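Teaching the arm to stop trusting its depth camera
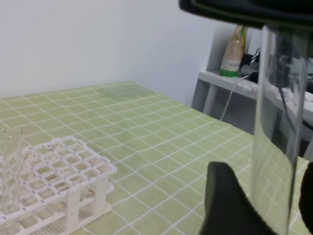

Wrist camera view: the rack on the left, the tall glass cylinder between the fingers on the right.

So, it's May, the kettle has been on more or less constantly, and I have finally got something to write about that isn't me moaning about cables! If you read my last post you'll know I'd been stuck on glass. Clear glass, clear plastic, anything you can see through. I've spent weeks on it and I have opinions now.

A bit of catching up for anyone new. I look after the software side of a small lab bench project we call Tovdale (after a valley Oksana went walking in once, we were not feeling very creative that afternoon). The idea is that the arm does the dull fetching and placing on the bench, and people get on with the bits that need a brain. My share of it is the planner and most of the perception code, plus a growing heap of scripts that were meant to be temporary.

The first version did what everyone's first version does. Depth camera, point cloud, fit some shapes, pick a grasp, go. It was lovely on racks. A white rack with lots of edges is a dream to fit, and I got very smug. Then I asked it to find a glass cylinder and it reported, with great confidence, an empty bit of table and a lump of wall that had wandered forward to say hello. Depth sensors of this sort really don't like glass. The light goes through, or bounces off somewhere daft, and you get holes, or worse, you get points that look fine and are completely wrong.

I did try the obvious patch, which was to fill the holes in from the neighbours. Please don't do this. Fill in a hole where a cylinder should be and you have made yourself a nice smooth table for the arm to drive straight through. I caught it in simulation, thank goodness, and then went and had a biscuit.

What I do now is treat missing depth as information. If the mat ought to be readable in some spot and it isn't, the planner marks that whole column as "something might be standing here" and won't route through it. We call these maybe-blocks. They're big and clumsy and they make the arm take some very silly detours, but I would much rather watch it go the long way round than sweep up.

The second half of it is the grid. The green mat has thin white lines on it, and those lines are worth more to me than the depth camera at the moment! Look at the cylinder in the picture and you'll see the grid doesn't come through it cleanly, it gets all pulled about by the curve. Straight lines going in, wobbly lines coming out. So there's now a step that knows where every line should be from the arm's joint angles and the camera calibration, draws them over the image, and asks where reality disagrees. Where the disagreement makes a tall upright patch, that's a very good hint that you've got something round and clear in front of you.

It was Oksana Kostiuk who suggested it, and I should say so because I argued with her for most of a morning. I thought it would fall to bits the minute the lighting changed. It does get worse, she was right that it doesn't get much worse.

To train the little network that scores those patches I gathered 3000 image crops, cut from wrist camera pictures like the one up top. I labelled the first lot by hand (never again) and then wrote a tool called Skakholm that guesses the outline and lets me nudge it with the arrow keys. If you are about to label anything at all, write the nudging tool first. I keep telling myself this and I keep not doing it.

Flat things are still horrible. There's a flat clear plastic piece lying further back on the mat in that same picture, and if you had to squint for it, well, so does my code. It has a few faint straight edges and that's your lot. It hardly bends the lines, so the grid trick gives me next to nothing, and the edges it does have look an awful lot like more grid. I've got a half-written idea about looking for straight edges that don't sit on any known line. It finds the plastic. It also finds shadows, and once the edge of my sleeve.

The beaker over at the far left is a different sort of nuisance, as it stands partly in front of the rack. The rack fitter sees legs and openings through the glass and happily uses them, slightly bent, so the whole rack pose comes out a touch skewed. My fix was to run the glass step first and then tell the rack fitter to ignore anything inside a glass patch. Swapping the order of two function calls! Three evenings to work that out.

Then there's the business of holding on to things. Once the fingers are round a cylinder, the planner has to carry it along as part of the arm, or it'll plan a perfectly safe path for the gripper and wallop the rack with the glass. I attach a plain capsule shape to the gripper frame, a bit fatter than the real thing. The padding is 3 mm all round, which sounds like nothing, but with the tall pieces it makes some of the tighter moves impossible and the planner sulks. I've turned the time limit up so it gets longer to look for a way, and it mostly finds one.

Speed is the other thing people ask me about. The carry moves are capped at 70 per cent of what we allow for an empty gripper, and the cap lives in the planner settings where anyone can read it. It used to live in my head and in a comment in the wrong file.

I also had a good tidy of the logging. Every plan now gets saved with the picture it was based on, the maybe-blocks, and the grasp that got picked, all under one name, and there's a little replay page that steps through them. Symonenko (that's the name of our replay page, long story, involves a mug) has saved me more time than any of the clever stuff. When a plan looks odd I can flick back and see what the perception thought was there, and nine times out of ten the planner was being quite sensible about a table that didn't exist.

Still on the list: background clutter. The shelf behind the bench shows up in the cylinder as reflections, and my network sometimes gets excited about those and decides there's more glass than there is. I'm cropping to the mat for now, but a tall piece sticks up past the mat from this angle, so the crop chops the top off exactly the thing I want to see. I'm trying a version that keeps the top whenever the bottom scores well. It's running on the desktop as I type and the fan is making a dreadful noise.

The next post will probably be about Fivonport, the branch where I'm moving all this out of one enormous script and into proper separate pieces, unless the flat plastic gets the better of me first. If you've had any luck finding clear sheets on a patterned mat, do leave a comment, I'd love to hear what you used!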